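My Natural Deodorant Swap - Your Questions Answered!

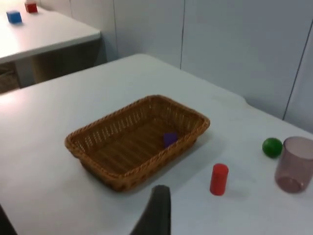

Ever since I posted about switching to the Pirnness cream deodorant, my inbox has been overflowing, so I'm putting all my answers in one spot! I bought my first jar with my own money, and then the company sent me two more to try (thank you!!). My jars, balms and little tubs all need a home, and an open-weave wicker basket with a braided rim like this one is my favorite way to corral them on a white tabletop.

Does it really work?
For me, yes! The first week was rough, I won't lie. By week three I got through a whole afternoon of yard work and was still fit to hug.

Which scent should I get?
Fatura is the soft, powdery one and I wear it most. Sundaram is spicier - my husband steals it.

I have sensitive skin. Is it safe for me?
I can't promise that. Baking soda bothers my skin, so I use the formula without it. Try a little on your inner arm first, and ask your doctor if you're worried.

Will it stain my shirts?
I've had one greasy mark, on a gray tee, when I used way too much. A pea-sized bit is plenty!

How long does a jar last?
My first one lasted me 92 days, using it every morning.

Where do you buy it?
I order from Brirkano, a little online shop I love. They're out of Sundaram right now but expect more in September.

Can I use it right after shaving?
I wait until the next morning - ouch otherwise!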